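Speaker notes: Round tables, and why I keep going on about them
Osaze Sani, Stangate community hall, evening session, 7.30 pm

(Wait for the lights. Water on the left. Don't start with the joke about the wobbly leg, Zübeyde is telling that one in her introduction.)

Opening

Hello everyone, and thanks for coming out in February, when any sane person is at the beach. I'm going to talk about timber tables for half an hour and I'm thrilled about it!

Ask for hands: who ate dinner at a round table as a kid? Who still owns it? Leave time here. At Vokholm a woman told us about doing her homework on one with a tea towel under the exercise book so the pen wouldn't dent the top, and half the room started nodding.

Where I came in

My first one was a kerbside find. Grey, sticky, a burn mark the colour of strong tea. Kastriot Softić helped me get it home on a mate's trailer and told me to chuck it. I scraped a patch back with a card scraper and there was this gorgeous warm grain underneath, and that was me gone, really. I've still got the burn mark. I sanded around it and then decided I liked it.

Grain on a circle

My favourite bit, so slow down. A rectangular top is easy on the eye because the boards run the long way. On a round top the grain goes one way and the edge goes every way. Walk round it with your hand on the rim and you'll feel it change: smooth along the sides, then a bit thirsty and rough where you hit end grain. End grain drinks finish. Give it an extra light coat, let it sit, wipe it off. Sand finer there too, or it'll go darker than the rest.

(Pass round the two offcuts, one oiled, one bare. Get them back from Ognjen before question time, he pockets things.)

Size

People always buy too small. My own is 1,200 mm across and seats four with elbows, five if everyone's fond of each other. Allow 700 mm between the table and the wall so somebody can get out without the whole side standing up. Bujar Janevski makes his customers tape the circle on the floor and live with it for a week. Brilliant advice, costs you a roll of masking tape.

Everyday care

Damp cloth, wrung right out. Dry cloth straight after. Felt under anything heavy or gritty on the bottom, pottery especially. For white heat rings, try a little oil and patience before you reach for the sandpaper. Crumbs go first, always, because dragging a wet cloth over toast crumbs is just very slow sanding.

Wipe with the grain, in long straight passes. I know, everyone wants to go in circles on a circular table! I did it for years. The straight passes pick up the streaks you'd otherwise only see at breakfast with the sun coming in low.

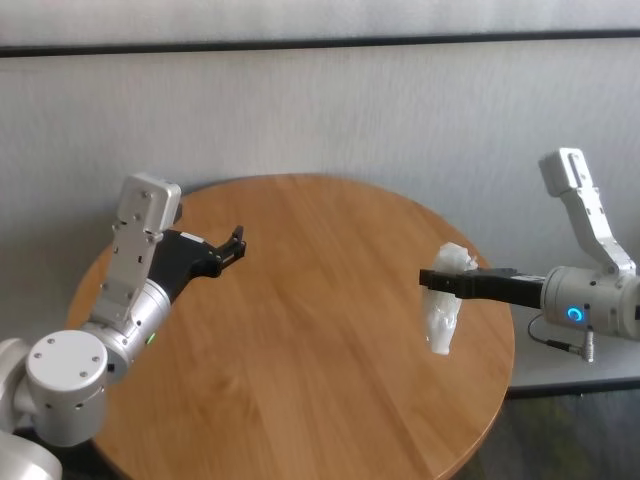
How often should a timber tabletop be oiled?
Twice a year suits most kitchen tables, and a bit more often if the top gets strong sun or is wiped down several times a day. When water stops beading and starts soaking in, it's time.

Leave a pause for other questions. Likely ones: beeswax (lovely, but it needs redoing), polyurethane (fine, tough, harder to patch), tablecloths (your house, your rules).

If there's time

The Jastum story, short version. Old boarding house, one round table in the kitchen, 366 names pencilled on the underside by people who'd stayed there. The new owners found them when they flipped it to tighten the legs. They refinished the top and left the underside alone. Show of hands again: who's going home to look under theirs?

Finish

Thank Zübeyde Uçar and the hall crew. Oil rags: lay them flat outside to dry, never scrunched up in the bin, they can catch fire by themselves. Say it twice. Offcuts are on the side bench by the urn, take one home and have a go.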